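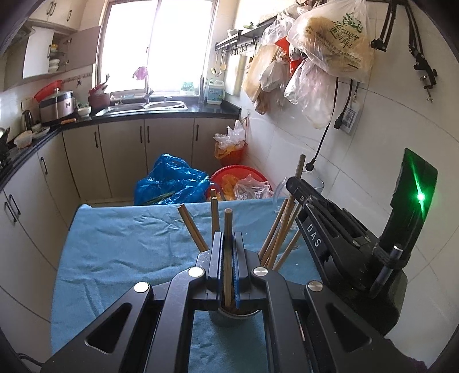
2. Chopstick task, what we recorded

Letay Gebremichael and Abenezer Degefa, group report, Thu 12 October

Kitchen table, blue cloth, chopsticks and a holder. One gripper each. Target was 500 demos, we have 355 so far. Single sticks are slow, the jaws have to come down between the others without knocking them. Thin round things are hard for the pads, more so near the blunt end. Tried both ways, kept both.

Labels: "pick", "place", "drop". Drops stay in, Abenezer wanted them out but the model needs to see recovery as well. 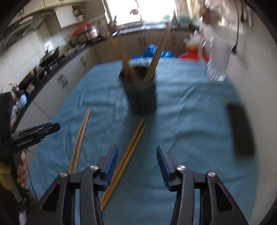

3. Problems

Motion blur. Fast wrist turns smear the holder and the sticks behind it, so we slowed down from the second batch on. Window is too bright aswell, blind next time.

Pairs lying flat on the cloth got their own folder (flat_pairs). Not trained on yet.

Still to do: fix the timestamps on batch 2, re-label the early drops, and ask about storage becuase the Altmont drive is nearly full.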